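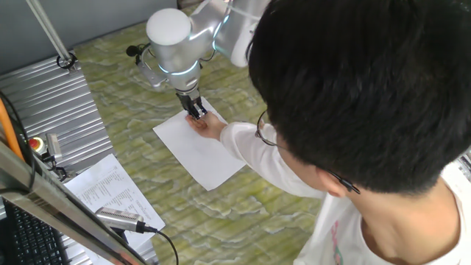

3. Work surface and sheet placement

The surface under a loose sheet of paper affects how the sheet lies, how its edges read against the background, and how easily it is shifted by accident. Earlier work on desk tasks (Juška and Paucar; Giraldo) used plain, single-color tops, on which a white sheet stands out clearly. Household and office tables are seldom so uniform. We therefore chose patterned covers for the present study. In Figure 1 the sheet lies flat on a green-and-cream marbled surface, slightly rotated, with a hand at its upper edge. Small rotations of this kind were left uncorrected, as they are common wherever people set paper down by hand.

Figure 1. Sheet of white paper on the marbled tabletop.

Three covers were compared in total, following the procedure set out by Urquijo. Each was laid over the same table, and the sheet was placed by hand before each trial. Participants were asked to bring the paper to the middle of the cover and then let go – no marks or guides were provided. Blank sheets were used throughout so that printed text would not suggest a preferred direction. 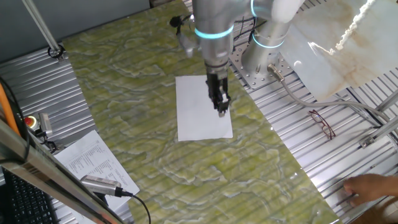 The veining of a marbled pattern raises a separate question. Where pale veins meet the border of a white sheet, the edge may be harder to judge by eye, and the corners become the more dependable cue. Of the 52 participants, those interviewed by Ríos often said that they looked to the corners first – a habit they also reported at home. We did not ask them to change it.

Covers were wiped between sessions and replaced when a fold or raised edge could be felt. Sheets with a visible crease were set aside, and their trials were repeated with new paper. The effect of cover texture, as distinct from pattern, is taken up in Section 4.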